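March 2, 2020

Bench book, back room, Clombridge

Brush and holder work for the Tudenham dressing-table set. Writing this up the same afternoon for once, so Seema can stop leaving sticky notes on my monitor.

The question, as handed to us: does a hairbrush live happily in the ribbed cream holder, or do we need to go up a size? Feser want the answer by May. They also wanted it last May, when the holder was a different shape and the brush was a comb, so I am not losing sleep.

Samples on hand: 2 holders, both cream, both the stacked-ring pattern. Brush is the pale blue one with the oval head. The tall mirror from the same set is still in its carton, and can stay there until somebody finds me a second pair of arms.

Moved everything to the white table with the wood trim. The old bench has a lean to it and anything round ends up at Anju's end. She has a small collection of lids that she didn't ask for.

Notes as they came:

Handle first is the obvious way in and it is fine. Brush leans on the rim, head sits well clear, bristles in the open air. Looks like something a person would own.

Head first is what half the household does when they're late for work. Goes in with a bit of persuasion and looks dreadful. Bristles rub on the inside. Wouldn't recommend it, wouldn't bet against it.

Lean is the thing to watch. The brush is a good deal heavier at the head than the handle, so handle-down puts all the weight up high and off to one side. Holder stayed upright every time I let go gently. When I let go the way my kids would let go, it rocked and then thought better of it. Once it did not think better of it. Brush is fine. Floor is fine. Added the felt pad under the base after that and the rocking mostly stopped, though now it doesn't slide either, so if you bump it you bump all of it.

Grooves between the rings: dust, hair, talc, whatever's going. I gave one holder a puff of talc and a wipe with a damp cloth and still had white lines in the grooves. A soft toothbrush got them out. We should say so on the card, in fewer words than Tomar used last time (the last care card had 108 words on how to wipe a soap dish).

Colour: Seema thinks the cream and the pale blue look lovely together. Anju thinks they look like the waiting room at a dentist's. I wrote down "acceptable" and both of them were annoyed, so it's probably right.

Tall items: tried a wide-tooth comb, a nail file and the long tweezers alongside the brush. The comb goes in beside the handle if you put it in second. The nail file vanishes completely and has to be tipped out. Tweezers same. So it's a brush holder, and we should stop calling it a "vanity organiser" in the Feser paperwork, where it has been called that since page 2.

Stock check while I was at it, seeing as the spreadsheet was open: 2,118 holders sitting in the Tudenham shed in the current size. That's a fairly strong argument for the current size.

My vote is to keep it. Felt pad on the base, handle down on the box art, shorter care card. If Feser still want the bigger one they can come and look at the shed.

To do

Ask Tomar whether the felt pad can go on at their end or whether it's me with a sheet of stickers again.

Anju to try the holder on a glass shelf. Mine is a white tabletop and kinder than most bathrooms.

Seema to find the other brush, the one with the fatter handle. Last seen in the kitchen drawer with the takeaway menus, don't ask me.

Put the talc back in the first aid cupboard before it gets noticed.
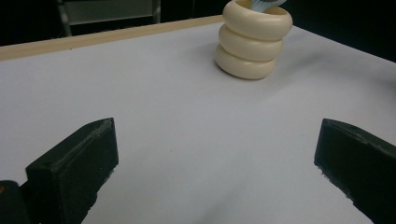
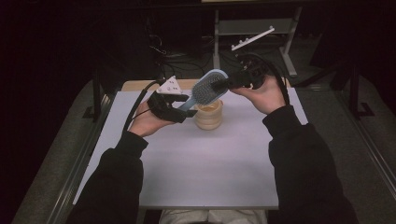

Second photo: pale blue brush, head up, over the cream ribbed holder.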